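Travel Restriction Compliance Checklist, State-Funded Trips
Karnunville Office of Public Contracts
Reviewed by Ademir Mendonça, 09/09/2020

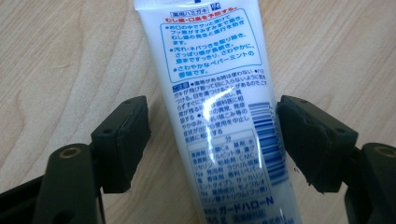 1. Destination check
Is the destination on the restricted states list? Use the list as revised in May.
Result: Pass with comment. Of 366 trip requests, 18 named a restricted state. All 18 were caught before booking, but two had been approved by a supervisor first.

2. Exemption on file
Does each exempt trip cite the section of the ordinance it relies on?
Result: Fail. Court appearances and grant audits were cited correctly. Four training trips say only "required." Send back to the department.

3. Funding source
Is the trip paid from city money, outside money or both?
Result: Pass. The Lorov conference trip was paid by the host. Letter attached.

4. Layovers
Airport connections in a restricted state are allowed. Overnight stays are not.
Result: Pass. One overnight stay after a canceled flight. Airline notice in file.

5. Contractors
Do contractors who bill travel follow the same rule?
Result: Not complete. Laitinen sent its records. Urkellow sent receipts for 66 trips with no destinations listed. Asked again, no reply yet.

6. Public posting
Are exempt trips posted on the city website within 30 days?
Result: Fail. Last posting is from May.

Items 2, 5 and 6 stay open. Form 554 goes to the city attorney with this sheet.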